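Hovov Matte Acrylic Wash Set – 6 bottles

Six pre-thinned washes for tabletop miniatures, made by Prutden. The set has three browns, a black, a green and a flesh tone. Each one dries matte and can go straight over a base coat with no added water.

One set covers some 200 infantry figures at 28 mm. Vehicles and large monsters use more, mostly in the recesses on armor plates. The caps are the flip type and fit standard paint racks.

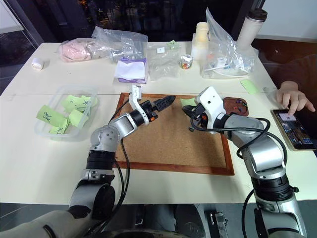
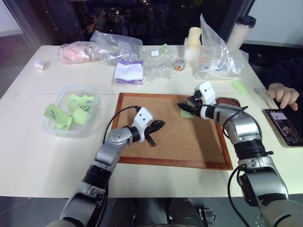

Do I need to varnish before using a wash?
Varnish is only needed under the wash if your base coat is a metallic. Over regular acrylics, let the base coat dry overnight and apply the wash as is.

Shake well before use. The green settles faster than the others – give it an extra minute. Brushes clean up with soap and water. Keep the bottles from freezing.

Single bottles are sold under the Eichhorn refill line. The browns are back in stock, and the flesh tone returns in July. For club orders, write to Vignesh Bangera at the Zelusstead shop.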